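The Night Desk at the Trinen Animal Shelter

2020-08-15

The phone at the Trinen shelter has a ring like an old school bell, and after dark it seems to get louder. I had been sitting beside it for less than an hour when it went off for the first time, and the woman on the other end wanted to know whether it was against the law to leave a dog on a second-floor balcony all evening in this heat. She didn't want to give her name. She didn't want to get anybody in trouble, either, and she said so four or five times while the dog in question barked away behind her. What she wanted, I think, was for somebody to tell her that she wasn't being silly.

She wasn't, as it happens. In Trinen the town code says that an animal kept outdoors must have shade and water within reach, and a balcony counts as outdoors. The officer on duty wrote down the street and the building, thanked her kindly, and went out to the truck with a jug of water and a spare bowl. I went along for the ride.

I should say how I came to be there. I have lived in this county most of my life, and I have adopted three cats and one very opinionated beagle from the shelter on Benmoussa Road, and in all that time it never crossed my mind to wonder who picks up when you call at midnight. Then last December a stray turned up under my porch during the ice storm, and I called, and a calm voice talked me through it until a truck came sliding up the drive. I have been meaning to write about that voice ever since. It took me until summer to ask, and they said yes right away and told me to bring a sweater, because the office is kept cold for the sake of the medicine cabinet.

The night desk is 2 people. One stays with the phone and one drives. They cover Trinen, the farm roads out past Calto, and the long strip of highway that runs down to Prakar, where the deer come down to the ditch to drink and the traffic doesn't slow for them. On paper the shift ends at five in the morning. In practice it ends when the last report is typed, and I saw the sun come up over the parking lot before anybody reached for their keys.

A good half of the work is neighbors. I hadn't expected that! I had pictured raccoons in chimneys, and there was indeed a raccoon (in a garage, and in a terrible mood), but most of the calls were people who share a fence and have stopped speaking. A rooster that starts too early. A goat that eats the wrong side of a hedge. The officers have learned to knock at both doors, and to knock at the door of the accused first, before the patrol car idea has had time to settle in anybody's mind. They carry a badge and can write a citation, and the fine for a first offense in the county is $200, but the pad spent the whole night in the glove box while I was there. A person who is given a bowl and a bit of shade cloth will generally use them, one officer told me, and a person who is given a ticket will generally give up the dog.

That last part matters to the shelter more than you might guess, because there is so little room. When the kennels are full the desk starts calling foster homes, and there are only 9 of those on the night list, all of them people who have agreed to be woken up. I listened to one of these calls. It was well past two, and the foster answered as though she had been hoping for company, asked whether the puppy was housebroken, laughed at her own question, and said she would put the porch light on.

There has been talk of doing away with the night shift. The county put the idea in its draft budget this spring, along with a plan to have after-hours calls answered in Prakar and passed along in the morning. I have read the draft, and I can see how it looks sensible on a page. Prakar has a bigger office and a newer phone system, and the amount saved would pay for a new roof over the cattery, and anyone who has stood in there during a rainstorm knows how badly that roof is wanted. The people on the night desk know it too, and they are careful not to say a word against the roof.

But a call passed along in the morning would have been no use to the dog on the balcony. We found him easily enough, a big yellow fellow with his nose through the railing. His owner had gone to work a double shift and left him out there with a bowl he had tipped over, and her teenage son, asleep in the back room with his headphones on, hadn't heard a thing. He was mortified. He let us in and filled the bowl himself, and the dog drank and drank and then lay down on the bathroom tile with all four legs stretched out. 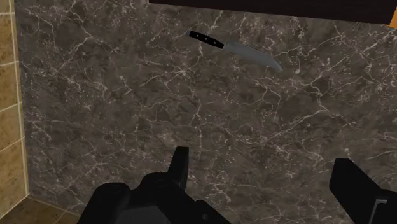 We stayed until the boy had promised to keep the balcony door shut and the fan running, and the officer left a card for his mother with the daytime number on it. Then it was back down the stairs and out to the truck, where the radio was already asking for us. Someone near Calto had horses loose on the road, 5 of them, and could we bring a flashlight.

The draft budget goes before the county board in the fall, and the hearing is open to anyone who cares to sit through it. I plan to be there, near the front, with my sweater. The desk will be answering the phone that night as usual, so they have asked me to take good notes - and to bring them whatever is left of the coffee.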